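The empty house, for 50 pounds a month

Gil-soo Min wants me to think about my kitchen drawer. We have been talking for ten minutes and I had hoped to ask about money first, but he has a way of steering things. "Everyone has the drawer," he says. "Batteries, string, a key for a lock you sold with the last house. What does it cost you, that drawer?"

I say it costs me nothing, and that the string is useful.

He nods as if I had told him something sad.

Min is the founder of Farnatero, a subscription course in owning less. For 50 pounds a month you get a weekly video, a workbook and a place in a group call, where people talk about what they have got rid of and how they feel. By his own figures 1454 people are paying for it at the moment. He would not say how many had signed up and left. "People leave when they're finished," he told me. I asked how he knew they were finished and not fed up. "Some are fed up," he said. "I'd be worried if they weren't. It's hard work."

I should say where I stand. I have read a fair few books on tidying and reviewed most of them for this site, and I have yet to meet one that could not have been a leaflet. The advice is nearly always sound. Give away the coat you don't wear. Don't buy a second garlic press. What I doubt is that anyone needs a monthly payment to be told so, and I doubt even more the things that get stacked on top: that you will sleep better, argue less, and find out who you are.

The Farnatero website makes all three of those claims, so I read them to him.

"The sleep one came from members," he said. "We asked them and they told us."

Were they asked before they started as well?

"No."

So it could be anything. It could be the lighter evenings.

"It could," he said, quite cheerfully. "I'd still rather sleep in a room without an exercise bike in it."

He is good company, I will give him that. He worked in a shoe warehouse before this and then for Birnari, the furniture chain, where his job was planning how to get more stock into shops that were already full. He talks about those years with real interest and knows a great deal about shelves. "We sold people boxes to put things in," he said. "Then a bigger box. Nobody came in wanting a box. They wanted the floor back."

I said that was a nice line and that his own shop now sells boxes.

It does. There is a range called Imetti, made up of lidded tubs, drawer trays and a sort of canvas sack for taking things to the charity shop. The sack is what bothers me most. I have never taken anything to a charity shop in something other than a carrier bag, and the carrier bag has always coped.

Min took longer over this than over anything else I asked. "I argued about the sack," he said in the end. "I lost the argument. People kept asking what we used in the videos, and when you don't sell it, they go and buy a worse one." Then, after a bit: "I know how it sounds."

We moved on to the part of the course called Do, which is the bit members seem to love or drop out over. Each week you pick one surface and clear it completely. You don't sort anything first. Whatever was on it goes on the floor, and it stays on the floor until you have decided about each item. He says two evenings is normal. I asked what happens in a house with a toddler, or a dog, or somebody who has trouble bending down.

"You use the bed instead of the floor," he said. "Then you have to finish by bedtime. Some of our older members swear by that."

And if you share the bed with someone who never signed up?

"Then you talk to them. A lot of this is talking to them."

This seems to me the most honest thing in the whole business, and you won't find it on the website. The people I know who are unhappy about their clutter are mostly unhappy about somebody else's. A husband's magazines, a mother's plates. Min agreed, and said that the calls with couples on them run over every time. He has thought about a separate course for them and keeps putting it off. "I'm not trained for that," he said. "I can tell you where a shelf should go."

I liked him more for it. I also wondered what, in that case, the calls are for.

There is a free version coming in July, with the first few weeks of videos and no group. He thinks plenty of people will stop there and do perfectly well. I said that sounded like an argument against the paid one. He said his accountant had made the same point, less politely. 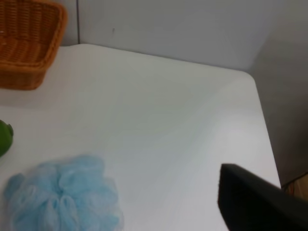
I tried the clearing exercise myself after we spoke, on the kitchen worktop. It took an evening. The worktop looked better and I was pleased with it, and I slept the way I always do. Most of what came off has gone back on. The string is still in the drawer, and I have used it since, to tie up the sweet peas.

Posted 23/06/2026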